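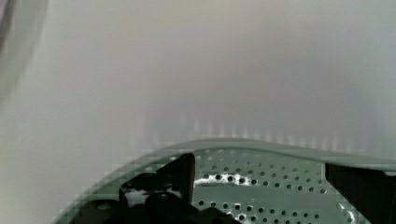

The recipe had 3749 reviews, and every one I read was from a person who had changed it.

"I used half the vinegar and left out the barley. Five stars." That sort of thing. It was called Kullholm Soup, and it was supposed to have been served to dockworkers before dawn, which I doubted. I've known dockworkers. None of them ever mentioned caraway.

But my sister had asked for it. She was driving down from Hatstead with her two boys, and she'd eaten it once at the inn in Pretdale and talked about it ever since, the way people talk about a vacation they were sick for most of. So I bought the barley. I bought the Imrie mustard, which cost more than the meat.

The instructions said 90 minutes. I have never met a soup that took the time it said it would. At the hour mark I tasted it and it was hot water with opinions. I added salt. I added more salt. I wrote down what I'd added on the back of the electric bill, so there would be a record.

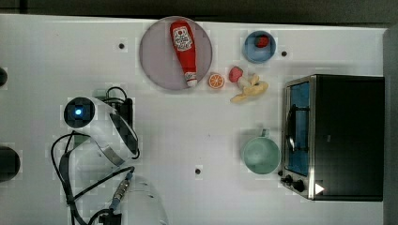
Ketchup for the doubtful.

They got in at dusk and the boys went straight through the house to the yard. My sister lifted the lid before she took off her coat.

"Did you put in the vinegar?"

"It's not time for the vinegar."

"They put it in early at the inn."

"You saw them do it?"

She hadn't seen them do it. She had asked the waitress, back in August, and the waitress had said she thought so. That was the whole case for early vinegar - one waitress, thinking.

I put it in when the recipe said to. Then I stood there with the spoon and wondered about the waitress.

We ate at the kitchen table, all 4 of us, with the window open. The older boy fished out his caraway seeds and lined them up on the rim of his bowl. The younger one had seconds, but he'd have had seconds of the tablecloth.

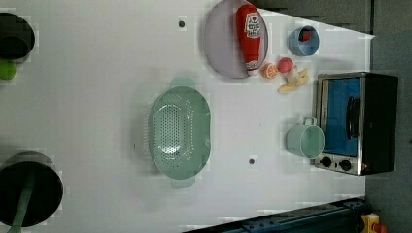
It wasn't the same, my sister said, and then that it might be better, and then that she couldn't really remember what the one in Pretdale had tasted like, only that it had been raining and she'd been starving.

"So it could have been any soup," I said.

"It could have been any soup," she said, and held out her bowl.

I gave her the end of the pot, where the barley was. After they'd gone up to bed I opened the page again and gave it three stars. I said I'd followed it exactly, except for the salt.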